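Clearing a Gripper That Stops Halfway

This procedure covers a two-arm cell in which one gripper stops partway through closing and the controller logs fault 205. We had it on a Stindeder pair in September, and it came back twice after a plain restart. The cause was the gripper cable pulling on its plug whenever the arm reached low.

1. Press the stop button and leave it in. Do not reach between the arms while the drives are on, even if both look still. A gripper that has faulted can finish its move when the fault clears.

2. Look at how the cables hang. Both arms have them outside the housing, and on a floor setup they share the space with everything else lying around. Move the tray, the pen and any loose power leads out of reach before going on. 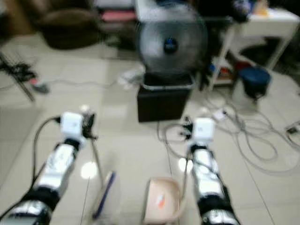 3. Turn off power at the supply and wait for the arm lights to go out. Unplug the gripper cable at the housing and check for bent pins. Replace a bent plug – don't straighten it.

4. Plug the cable back in with enough slack for the lowest reach. Strap it to the forearm, never to the finger assembly.

5. Restore power, release the stop and run the gripper open and closed with nothing in it. If 205 shows again, swap the cable. The spare is part 1431.

6. Test at low speed near the real work. For us that is the mannequin head with the black fabric around its neck. Soft fabric is a poor first test object, so keep the fingers clear of it until the empty run passes. Urszula Pietrzak runs up to 912 cycles before she signs a cell back in.

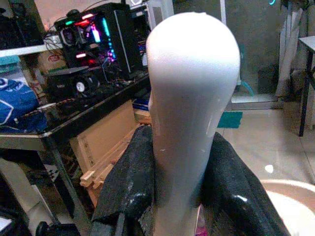
Mannequin head and black fabric from the wrist camera.

If the fault moves to the other arm after a cable swap, the old cable is bad. If it stays put, send the gripper to Maltthorpe with the log.

Hadi Mahasneh, April 25, 2019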